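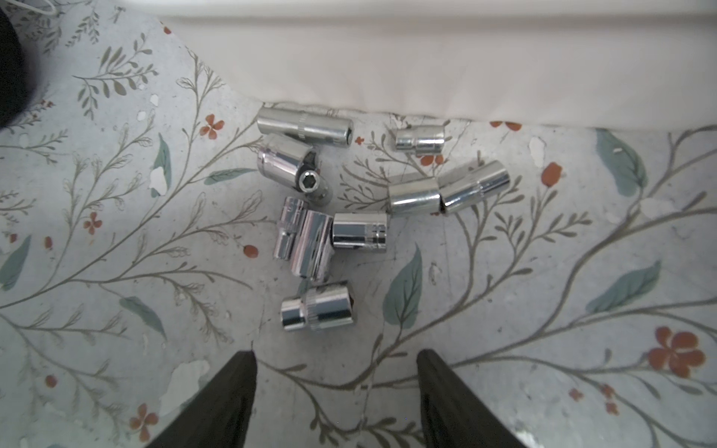 How many signatures must a candidate collect before the party office can put the name on the primary ballot?
For a district seat in Kollthorpe the number is 380, and every signature must come from a voter who is registered in the district on the day of signing.

4.2 Preparing the petition sheets

1. Print the sheets from the Endale file. Use both sides of one page - two separate pages stapled together are not accepted.
2. Write the name of the candidate and the office at the top of every sheet, before the first voter signs.
3. Let each voter fill in the address with his or her own hand.
4. When a sheet is full, the person who collected it signs the statement at the bottom.
5. Number the sheets and bring them to Danica Georgiev at the Lomell office before 4 in the afternoon.

Note: A voter may sign for only one candidate for the same office. If the same name is found on two petitions, the earlier signature is valid.

Caution: Do not correct a wrong date with white fluid. Cross out the complete line and ask the voter to sign again on a new line.

The check of the sheets takes 6 working days. For the September filing, see section 4.3.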